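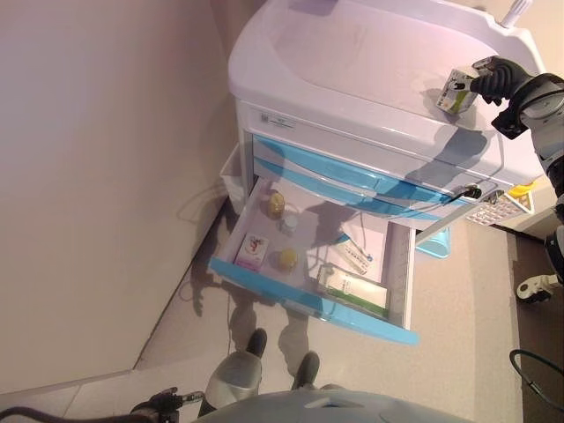 Carnden Health Visiting Team: Parents' Diary Pages

October 15, 2021

Up at five with Femer again. He had half a bottle and then wanted to play, so we sat on the kitchen floor with the wooden spoons until it got light.

He is seven months old now, born in March, and we are in the third week of solids. Carrot was fine. Parsnip was fine. Yesterday I tried him on lentils, cooked down with a bit of sweet potato, and he kept his mouth shut for the whole meal. I gave up after 48 minutes, which was far too long, and he was crying by the end of it. So was I, a bit.

Rang the team this morning and got Mateja Dervishi. She asked how much milk he was having and how many wet nappies, and said he sounded well. Her advice was to stop at twenty minutes whatever is left in the bowl, and to put the same food out again in a few days without making anything of it. She also said to let him hold a spoon of his own. I wrote that on the back of the gas bill so I would remember.

Lunch was porridge with mashed pear. I gave him the blue spoon and used the other one myself. He dropped his twice, put it in his ear, then ate seven or eight mouthfuls from mine. Stopped at fifteen minutes. There was pear on the wall behind the radiator and I have not got it all out.

Walked to the clinic after his nap to have him weighed. It was busy and we waited a good while. Despina Karagiannis was there with her twins, who are a month older and eat everything, including a leaf off the waiting room plant. She says hers went off all green food for a fortnight in the summer and then went back to it. She batch cooks and freezes it in ice cube trays. I have one tray somewhere, possibly in the box we never unpacked.

He is following his line on the chart. The next weigh-in is in a month unless I am worried.

Bought a bag of red lentils at Papadopoulos on the way home, two sweet potatoes and a packet of plain rice cakes. Mum thinks I should be giving him baby rice out of a box, like she did. I said I would think about it.

Tea was the rest of the pear and some toast fingers. He sucked the butter off and threw the toast. Bath, bottle, asleep by seven. Lentils again on Monday's shopping list, or I may just use up what is in the fridge.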